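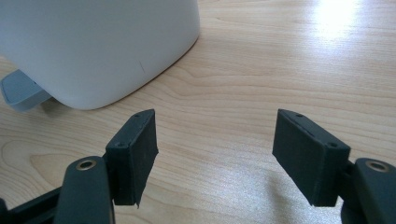 Damo Table Oil, Clear Satin

Made by Tretent

Damo is a hard-wearing oil for indoor tables, desks and worktops. It soaks into bare or previously oiled wood and leaves a low sheen. It will not take on a varnished or lacquered surface. Strip the old finish first, or use Stöckli Top Coat, which is sold separately.

Sizes: 250 ml, 1 litre
Colour: clear, slight warming on pale woods
Coverage: 9 square metres per litre, per coat
Coats needed: 2
Recoat after: 6 hours
Clean up: white spirit

How to apply

Sand the table along the grain and finish with a fine paper. Wipe off all the dust with a cloth. Stir the tin well and do not shake it. Put on a thin coat with a lint-free cloth or a short brush, leave it for a few minutes, then wipe away anything still sitting on the surface. Patches left behind go sticky and take days to harden. End grain drinks more than the rest and may want a second wipe while you work.

Let the first coat dry with a window open, rub it down lightly and repeat. Keep hot pans and wet glasses off the table for the first week.

Lay used cloths out flat outdoors to dry before you put them in the bin. Oily cloths left in a heap can catch fire.

Looking after it

Wipe with a damp cloth and a little washing-up liquid. Avoid cream cleaners and anything with bleach. When water stops beading, clean the table, let it dry and add one thin coat. Small scratches can be rubbed out and oiled on their own.

Tins and delivery

The lid on the 1 litre tin changed in August to a screw cap. The oil inside is the same. We deliver to mainland addresses only. Unopened tins can be returned within 90 days.

Customer comments

"Used on an old ash kitchen table. Smell was gone by the next evening. The first coat looked patchy but the second evened it out." Manee Sangkhawat

"Good oil, though the small tin did not stretch to both sides of my desk." Anselmo Londoño

Also in this range: Wokar sanding pads, Stöckli Top Coat, lint-free cloths

Page updated April 28, 2022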